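Skenstead Chapel Restoration
Call for participants: timber and joinery season, starting in May

We are looking for seven people to join us in the old chapel at Skenstead and help put its gallery, its bell stair and its rather wonderful roof back into good order. If you like old buildings, if you've ever stood under a timber ceiling and wondered how on earth it was put together, or if you simply want to spend a season learning to use your hands properly, please read on (it's a longish notice, I'm afraid, but I'd sooner you knew what you were coming to).

The chapel was built by a small congregation of farming families who had very little money and a great deal of good hardwood. They seem to have had one real carpenter among them, a man we know only from his initials, which are cut into the back of a gallery post where you'd have to lie on the floor to find them. Everything he made is pegged. The gallery runs around three sides, and a narrow winding stair goes up from it to the bell. People come a fair way to look at that stair, and it has been closed to them for longer than any of us would like.

What needs doing is a mixture. Two of the roof trusses have rotted where they sit on the wall, on the side that gets the weather, and the ends have to be cut back and new timber scarfed in. The gallery floor has been patched over the years with whatever was lying about the district, including part of a packing crate, and we'd like to lift those patches and lay boards that match. Several treads on the bell stair have worn hollow. We won't be replacing those unless we must, as the hollows are part of what makes the place, but the joints beneath them are loose and want careful attention. There are also 124 turned balusters in the gallery rail, all of which need to be taken out, labelled, cleaned, mended if they're split, and put back in the order they came from. That last job is a favourite with some people and drives others up the wall, so we share it around.

The work is led by Veronika Aebischer, who has been repairing timber buildings since she finished her apprenticeship and has looked after the chapel since 2000. She is a patient teacher. She'll show you a thing as many times as you like, and she would much prefer to be asked than to find out later that you guessed. On most days there will be one other experienced joiner with you from Partanen, the workshop that is cutting our larger oak sections, and you'll spend a few days at their yard as well, learning how a beam is chosen and marked out.

You don't need to be a carpenter. We've had nurses, students, a retired bus driver and a very good pastry cook, and all of them were making sound joints by the end. What we do ask is that you're reasonably comfortable on a scaffold, that you can lift and carry a bit, and that you can work alongside other people for a whole day with good humour, even when it's raining and the kettle is slow. If heights aren't for you, please tell us and apply anyway. There's a great deal of bench work at ground level, and a keen eye and a steady hand are every bit as useful there.

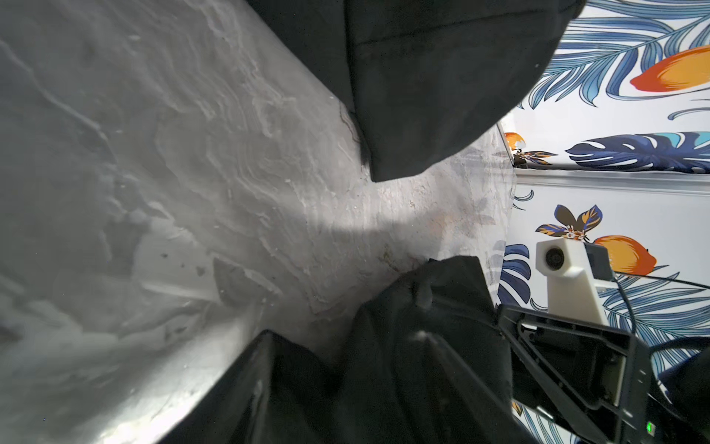 Do I have to bring my own tools?

Everything you need is kept in the chapel tool store, including chisels, planes, saws, mallets and a set of marking gauges. If you have favourite tools of your own you're welcome to bring them, but please put your name on them somewhere, as things do wander. You will need your own work boots, and we'd suggest a warm jumper in any month of the year.

The day starts at 8 am with tea and a chat about what's happening where, and we down tools at 4 pm. Lunch is provided, hot, and eaten together at the long table in the vestry. People with particular diets have always been looked after - just let us know ahead of time so that the shopping can be done with you in mind.

Accommodation is at Rirkar, the old schoolhouse a short walk down the lane. The rooms are plain and clean, with a shared kitchen and a big wood stove. Most people have a room to themselves, though there is one larger room that suits a couple or two friends. If you live nearby and want to sleep in your own bed, that's fine too. There is no charge for the room or the meals, and we pay a modest weekly allowance to everyone who takes part. We can also help with the cost of getting here, so please don't let the fare put you off writing to us.

The season runs for seven weeks. We would love you to be here for all of it, as the work builds up from week to week and it's a real pleasure to see your own truss end go back on the wall. If you can only manage part of the time, say so in your letter and we'll see what can be arranged.

A word on the building itself. It has no heating to speak of, and the light inside is lovely in the morning and rather poor by late afternoon. There is a toilet with a ramp and a level way in from the lane, but the gallery and the roof can only be reached by ladder or stair. If you have a question about access, Veronika will happily talk it through and walk around the place with you before you decide.

You'll also have the chance to try your hand at recording. Every joint we open is drawn and measured before it's touched, and the drawings go into the Dristel collection, where anyone who works on the chapel after us will be able to look them up. You don't need to be artistic. A clear pencil line and honest measurements are what's wanted, and the older sheets are full of smudges and crossings-out.

To apply, please write us a letter of a page or so. Tell us a little about yourself, what you've made or mended (a bookshelf counts, and so does a gate), and what you'd like to learn. You can add a photo or two of something you've built if you have them. We don't need a formal résumé, and there's no need to send certificates. If you've applied before and missed out, please do try again, as we had more good letters last time than we had beds.

Letters can be posted or handed in at the chapel, marked for the attention of Veronika Aebischer, Skenstead Chapel. Please include a phone number and a good time of day to ring you. We read every letter, and everyone gets a reply.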